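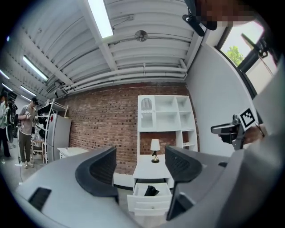 The tall cubbies against the brick, strip lights on

White desk built into shelving, in a big brick room – how do I light it and keep the top clear?

Nhàn Hồ

Hello all, I love this room and I want to do right by it! We have the ground floor of an old brick building, concrete floor, white corrugated ceiling with pipes running across it, and long fluorescent lights that are lovely and bright but make everything look the same at four in the afternoon as it does at nine in the morning. Against the brick we have tall white shelving with open square cubbies, and further along there's a desk built into a unit of the same sort, with a cupboard over it that has a frosted glass panel, and open shelves down the right.

The desk is the bit I'm stuck on. I adore sitting there (the brick behind all that white is gorgeous) but the top is only 82 cm wide and it fills up the moment I turn my back. At the moment it's got a table lamp at the back, white drum shade on a round brass base, a red book with Mobiler on the cover, and my folded umbrella, which lands there every time I come in from the rain. The lamp takes up a good chunk of what's left and I'm not sure it's earning its place under those ceiling lights.

So, three things really. Should the lamp stay, or should I get something that clips on? Where do people put an umbrella in a room with no hall? And how do I get power to the desk neatly, when the power strip is down on the floor on the other side and the cable wanders across the concrete to reach it? The second desk has a little round hole in the top for cables. The built-in one doesn't, as far as I've found.

We rent, so nothing into the brick please. I'm happy to drill the furniture, which is ours. I'd love to have it sorted before we have people round in June.

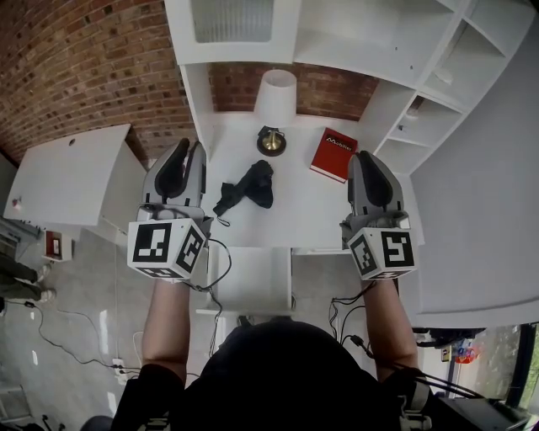
Lộc Hoàng

Keep the lamp! A drum shade gives you a soft pool of light low down, and ceiling tubes can't do that for you. Try one evening with only the tubes nearest the desk on and the lamp lit. If your switches don't let you do that, just see it once with all of them off and you'll be sold. I had a clip-on for a year at a desk much like yours and it was fine for reading but it made the corner feel like a dentist's.

What I'd change is the bulb. Get a warm one, 900 lumens at the very most, and less if you mainly want atmosphere. Check the label inside the shade for the highest wattage before you buy. Push the base right to the back, on the side you don't write with so your hand doesn't throw a shadow over the page.

For the power, swap ends. You've got a strip at the far side and the desk lead travelling to meet it, and what you want is the strip up under the desk and a single lead travelling the other way. Screw a cable tray or a pair of brackets to the underside, sit the strip in it, and run its own lead along the foot of the furniture. Where it has to cross open floor, put a rubber cable cover over it, the low sort with sloped sides. They sell them by the metre. Mine is 3 metres long and came from Fleststead, the hardware place, who cut it for me while I waited.

Do measure your lead before you buy the cover. I didn't, and I've a lovely offcut if anyone wants it.

Drilling a hole in the desktop is easy enough. Mask both faces with tape, start with a small pilot hole, cut halfway with a hole saw, then finish from underneath so the white surface doesn't chip. A 50 mm saw takes a plug comfortably, though not all plugs, so try yours against it. Then pop a plastic ring in. Look underneath first for any rail or bracket in the way.

Uyên Tôn

hook on the side of the shelves for the umbrella. done. it's got a wrist strap, use it

Yến Hầu

Agree with the hook, but put something under it for the drips! A boot tray or even a big plant saucer would do. Concrete doesn't mind a bit of water but the bottom edge of a white shelving unit can swell if it sits in a puddle, and mine has gone all puffy at one corner.

About the top filling up – this is my favourite subject so forgive me. Give the first cubby you can reach from the chair to "things I put down". Just that one. The book goes in it, the post goes in it, keys, whatever. Then the desk only has the lamp and whatever you're working on. I've got a Lirach basket in mine, it slides out like a drawer and I empty it when it gets silly. Measure the inside of the cubby and not the outside, and take a little off for the handles.

I'd also use the cupboard with the frosted panel for anything ugly. Frosted glass still shows colour, so put pale boxes at the front and the loud stuff behind.

Nhàn Hồ

Oh these are brilliant, thank you! I crawled underneath with a torch and there's a clear stretch at the back left, so the hole is going there. Hậu Hà has a hole saw I can borrow. Warm bulb ordered. The hook will be going on tonight, with a saucer.

Lộc, how long is that offcut?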